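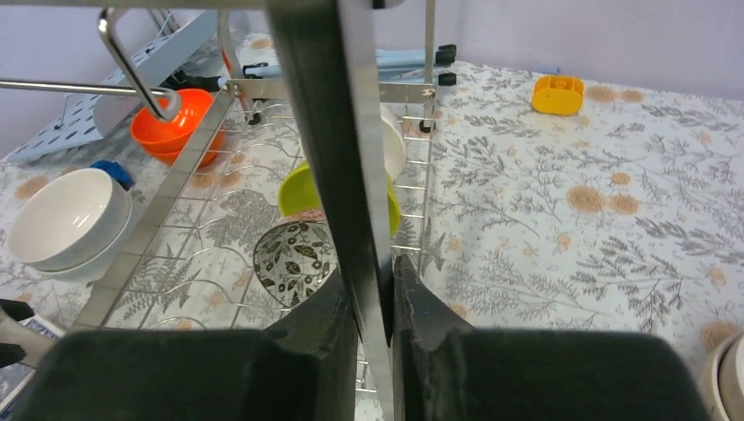
Meriem Berrada wrote back after the first release that a failure set is no use to her if the stopped runs have been taken out, and asked where they had gone. They had been filtered by the export script, which dropped any episode without a normal end marker. They are in this release. Anyone who downloaded the first one should delete it and start over.

Hondedstead Dish Faults
Data card and README, second release

Summary

This set contains 300 teleoperated and scripted episodes of a robot arm with a two-finger gripper moving bowls and plates between a table and a wire dish rack. It was recorded at our Vasdale site. In 70 of the episodes a fault in the gripper position reading is present. In 18 of those the arm was stopped, either by the force limit or by the operator. The remaining episodes were recorded on the same setup with the fault repaired and are meant for comparison.

The set is for work on fault detection and on safe stopping. It was not planned that way. We were collecting ordinary dish handling data and found the fault partway through.

What went wrong

The gripper reports its opening through an encoder on the motor side. A set screw on the motor coupling had worked loose. Under light load the coupling held and the reading was correct. When the fingers pressed on something stiff, the coupling slipped, the motor turned a little further than the fingers did, and the reported opening became smaller than the real one. The error stayed until the next homing move.

After a few slips the controller believed the fingers were narrower than they were. It planned approaches into the rack with clearance that did not exist. The outside of a finger would then touch rack wire or the rim of the next dish on the way in. Most of these contacts were light and the episode went on. Some were not.

The joint force limit did its job in every stop it was responsible for, but it was set for open table work and was too high for use inside a rack. A steel rack can be pushed a fair way across a tablecloth before that limit trips. We count this as a second fault, separate from the coupling. It would have been a problem with a healthy gripper too.

No person was hurt. The operator's hands were outside the work area in all episodes, as the site rules require. One plate was chipped and withdrawn.

How it was found

Rack episodes started to fail more often than table episodes, and the first guess was camera calibration. We recalibrated the wrist camera and nothing changed. The second guess was the rack moving between runs, so the rack feet were marked with tape underneath the cloth. The rack was where it should be at the start of each run.

The cause came out during a simple check with a gauge block. The block was gripped hard, released and measured again against the reported opening. The two readings disagreed, and they disagreed by more each time. With the cover off, the screw could be turned by hand.

Pick episodes from the open table are affected as well, but less clearly. A single bowl has free space on all sides, so a finger that is a little further out than reported rarely meets anything.
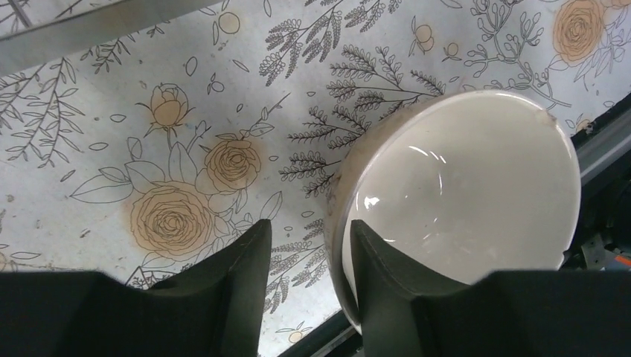 The error does still show up there in the grasp itself, where the fingers close on the rim slightly later than the log says they should. If you train on these episodes as though they were clean, the model will learn a closing time that is off by almost 50 milliseconds. Filter on the fault flag first.

Folder layout

episodes – one folder per episode, with video, joint log and gripper log
labels.csv – one row per episode
stops.csv – one row per stopped episode, with the time of the stop and what triggered it
gauge – block measurements from before and after the repair
notes.txt – operator notes, typed up without editing

The logs were written by Cleltel, our in-house recorder. It stamps video when a picture arrives and joint data when it is sent, so the two streams have a small offset. The offset is given per episode in labels.csv and has not been applied to the files.

Label fields

episode_id: matches the folder name.

task: table_pick, rack_place or rack_pick.

fault_present: yes or no. Set to yes for everything recorded between the last good gauge check and the repair, whether or not a slip can be found in the log. This is on the safe side and some of these episodes are probably normal.

slip_seen: yes, no or unclear. Set by comparing motor current with reported opening. Two people labeled each episode. Where they disagreed the value is unclear, and we did not try to settle it afterward.

contact: none, light, hard. Judged from the video. A light contact is one where nothing moved that should not have moved.

stop_type: empty, force_limit or operator.

Known problems

The wrist camera sees the fingers at close range, and they hide part of whatever is being approached. In rack episodes the contact point is often behind a finger. Do not treat contact = none as proof that there was no contact.

The right finger is scuffed along the edge of its inner jaw tip, which shows as a lighter strip on the black. We do not know when this started. It could act as a shortcut for a classifier, so we suggest masking the fingers in at least one of your runs.

Dishes were swapped freely during collection. Color and shape are not balanced between faulty and repaired episodes.

Operator stops are later than they should be. The stop button was on a stand behind the operator's chair during the first part of the collection and was moved to the desk afterward. The field button_position in stops.csv tells you which applied.

Changes made on the robot

The set screw was replaced and fixed with thread locker. Homing now runs before each episode instead of once per session. The gauge check is done at the start of a session and the result is saved with the data. There is a separate, lower force limit for any move inside the rack volume, and the Rugemalira motion planner refuses to enter that volume if the lower limit is not active.

The lower limit does cause false stops, mainly when a plate is pushed down into tight slots. We have left it where it is.

Use and limits

One arm, one gripper, one rack, one room. The fault is a mechanical one with a particular pattern, and a detector that finds it should not be expected to find a worn belt or a bent finger. Please do not use the force values in the logs as a guide for setting limits on your own robot. They depend on our tool weight and on where the rack stood.

Corrections

Send label corrections with the episode_id and the time in the video. Corrections to slip_seen are the most useful to us, in particular for rows marked unclear. The stopped episodes have been checked once only, by the person who restored them to the export, and a second check is still open.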